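Pirnel hand-held gripper, two-finger – product page and fault notice
Reading time: 5 min
Updated 06/09/2018

Read this bit first if you already own one. Lot 12 units, the right finger can hang when you let go of the trigger. Left opens, right stays in. Object drops crooked, or stays put and you pull on it, and then the finger lets go all at once. One pinched thumb so far, nothing broken. Stop using lot 12 for anything heavy, sharp or full of liquid until you have done the check further down.

Lot number is on the sticker inside the handle. 159 units shipped in that lot. Others are not affected as far as we know.

What you get: handle, trigger, two ribbed magenta finger pads on white mounting plates, wrist camera, one cable. Made for tabletop work – picking, placing, recording. Small everyday things mostly.

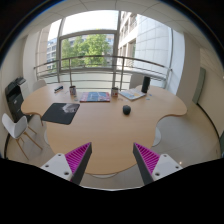 Pirnel over a meeting table, fingers open.

The fault. There's a bushing behind each mounting plate. In lot 12 the right-hand one was pressed in a hair too tight. Fine when new. After a few days of steady use it picks up dust and starts to drag. You feel it as a soft click on release, then later you don't feel anything, the finger just doesn't come back.

Worse on wide objects. A computer mouse is about the worst case, because the fingers are spread and the ribs are pushed well out. Pens, blocks, small balls – you might go a whole week and not notice.
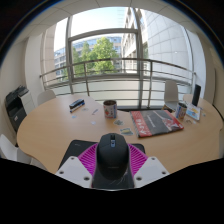 Computer mouse on its pad, a finger to each side.

Check it yourself. Takes a minute. Unplug the cable first, please, we had a customer skip that.

Close on a mouse or something the same width. Lift it a little. Hold it over the table, not over your lap. Let go of the trigger slowly and watch both tips. They should start moving together. If the right one lags at all, even a little, tag the unit and put it away. Do the whole thing 5 times, it sometimes passes the first couple.

Dont oil it. Oil gets onto the pads and then you have a grip problem on top of a release problem.

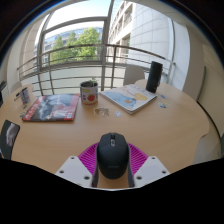

Hazel Alcantara wrote in to say the check missed hers: it passed every time on the bench and hung that same afternoon, and she'd like the notice to tell people to test again after the unit has been running a while.

Fair point. So: test cold, then test again after a work session. If either one fails, it's a fail.

The replacement bushing is part of kit Etitz-9. Free for lot 12, any country. Kit has the bushing, new plate screws and a paper card with the steps. Use the new screws, the old ones have thread lock on them and wont seat right a second time. If you would rather not open it up, send the whole thing back and Brilano will do the swap. Turnaround is slower that way, we are short on bench time.
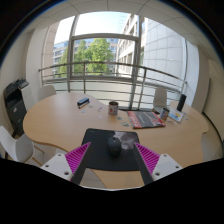

Ignacio Ostrowski
Product support, Brilano

Couple of things people keep asking. Pads are the same, you can move yours over. The camera does not need to come off, but recalibrate afterwards anyway – plates can shift a touch when the screws go back in. Recordings made with a dragging finger are probably OK up to the release, after that I would not trust the finger width readings.

New stock has the looser bushing already fitted. Everyone waiting on a back order gets that version, shipping through November. Returns go to the Munshi warehouse, not the sales office. Write the lot number on the outside of the box.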